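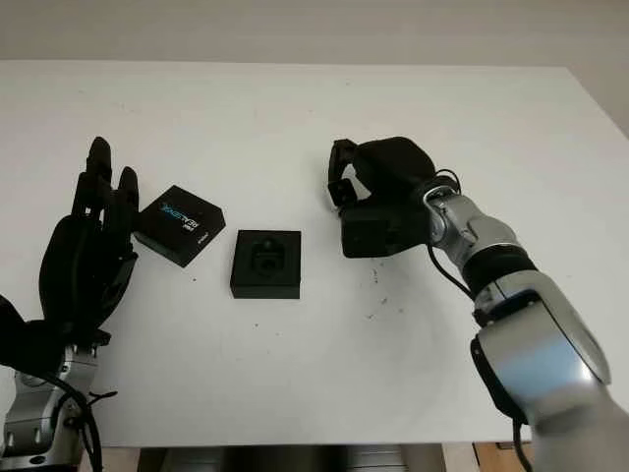

Kerkthorpe — Apr 15, 2022

Teaching by hand vs. teleop for a box-into-holder task (long, sorry)

sumo_wrestler
Two arms, white table, small black box, square black holder with a slot in the top. The job is to get the box over to the holder and seat it in the slot. A toddler could do it and would then eat the box.

I've been recording demos by remote control for two weeks. Multi-fingered hand on the left, gripper on the right, me in a headset and gloves waving at nothing. We have 748 demos. The policy we trained on them goes to the box with real confidence, raises its fingers beside it, and stays there like a man who has walked into the kitchen and forgotten why.

My labmate wants to throw it all out and teach by hand, meaning physically grabbing the arms and pushing them through the motion. Has anyone here switched in that direction and not regretted it?

kravchuk_fan
How long is the operator sitting still at the start of each demo? Ours copied the pauses beautifully. We had a robot that could hesitate at a professional level.

sumo_wrestler
Long enough to be embarrassing. I stop next to the box every single time to work out where my thumb is.

kravchuk_fan
Then you have 748 demos of a person looking for their thumb. Trim the idle parts and retrain before you buy anything or fire anyone.

Isauro Tapia
Going to disagree with the trimming advice, or half of it. Cut pauses blindly and you also cut the ones where the operator was waiting for the other arm. With two arms some of that waiting is the task. I'd trim only where both arms are still.

On the main question, I'm for guiding by hand. You feel the contact. With remote control you find out the box has hit the lip of the slot when it shoots across the table. We moved our insertion work over in February and the success rate on the last centimeter went from sad to fine.

marwa.f
Guiding by hand works great for the gripper. Now do the fingers. Please post video of yourself posing a whole robot hand with one of yours while steering a second arm with the other. I'll bring snacks.

Also your own arms end up in the head camera view for every demo, and they won't be there at run time. We trained a policy that did nothing unless somebody in a green sweater was leaning over the table.

Isauro Tapia
Fair on the fingers. For the camera problem you guide once, record the joint angles, then play them back with everyone out of the way and keep the playback video. It takes twice as long, yes.

marwa.f
And if the box slides a little differently during playback, you've recorded a very smooth miss.

Isauro Tapia
So you throw that one away. I didn't say it was fun.

pegboard_phil
Does the box have to start at an angle? Square it up to the holder and half your troubles go away.

sumo_wrestler
It has to handle any angle. That's the one requirement anyone wrote down. If I square it up I have automated the part I could have done with a ruler.

pegboard_phil
I have shipped things that were mostly ruler.

Marwa Fahmy
(same person as marwa.f, logged in on the work machine)
More useful than my snack comment: keep the remote control, change who drives. We had one operator per arm for a while and the demos were awful, two people being polite to each other. One operator, 10 practice runs thrown away before recording, and a 16 second limit per demo. If you go over, it doesn't count. The dithering next to the object mostly went away.

Wipe the table too, if it's anything like ours. Crumbs on a white surface are landmarks as far as the network is concerned. Ours once got noticeably worse after a cleaning.

kravchuk_fan
The time limit will give you rushed insertions. I'd take slow and clean over fast and scraped.

Marwa Fahmy
We got a few scraped ones. I still prefer them to the thumb search.

toolpath_tilda
What headset setup? We tried the Sistow gloves and the finger mapping drifted by lunch. I ended up making a fist to get a point.

sumo_wrestler
Sumomel rig, older one. It drifts as well, but I recalibrate whenever the robot starts making gestures I wouldn't make in front of my mother.

Plan for now, since I have to tell my labmate something. Trim only where both arms are idle, retrain on what's left, then record a new batch with the time limit. If it still freezes beside the box I'll try Isauro's playback method for the gripper side only and keep the gloves for the hand.

Isauro Tapia
Mixing the two will give you a seam where one style hands over to the other.

sumo_wrestler
I've got more than 1,000 other problems ahead of that one. Retraining tonight, will post the numbers when they exist.

pegboard_phil
Offer of the ruler stands.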